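About us
Category: Who we are | Schools and training
3 min read

Claremeo is a small education charity that works with primary and lower secondary schools. We help schools and local education offices put national plans into practice, mostly in places where there is one adviser for a large number of classrooms.

We were set up by three former teachers who had worked in the same district office. The first project was a reading scheme in Kusel, with 51 pupils and a borrowed classroom. The scheme is now run by the district itself and we have no part in it beyond a yearly visit each December.

What we do

Most of our work is teacher training. We run short courses during term and a longer one in the holidays. Courses are free to teachers in state schools. Private schools pay a fee, which goes towards travel costs for teachers coming from further away.

We also advise education offices on timetables, school transport and how to record attendance. Last school year 3399 pupils were taught by someone who had finished one of our courses. We publish that number because funders ask for it. It does not tell you how well the pupils did, and we report test results separately.

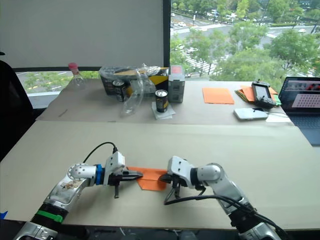

Our course materials are written by our own staff and tried out in two partner schools, Hondeo and Tuominen, before they go to anyone else. Each unit has a teacher's sheet, a pupil's sheet and a list of what is needed for the lesson. We keep that list short. The unit on fractions and angles needs a sheet of coloured paper and a table to fold it on. A single diagonal crease, like the one in the orange sheet, is enough to start the lesson on triangles, and the same sheet can be used again for halves and quarters.

Who runs Claremeo

Ilgın Akyol has been director since the charity was registered. She taught mathematics before that and still leads the holiday course. The board meets every term and the minutes are sent to any school that asks for them.

How we are paid for

Our income comes from grants, course fees and a small number of regular donors. We keep a hardship fund of 800 euros for teachers who cannot cover the cost of a room during a course. Applications are made by letter or email and need a signature from the head teacher.

Page last updated June 20, 2020

Contact | Course dates | Privacy | © Claremeo | Back to top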